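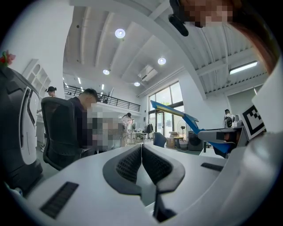
A buyer in Zadesholm writes that it clears the tall panes in one pass, provided you wipe the blade between strokes.

## Kedodel window squeegee

Blue handle with moulded ribbing, blue crossbar and a gold-yellow rubber blade – for glass doors and window walls. Sold singly or in packs of 10.
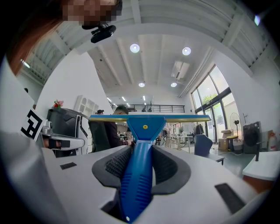 Can I buy the blade on its own? Spare strips come in packs of 2 – order them with the squeegee or later from Mostitz.

Orders leave on Thursday.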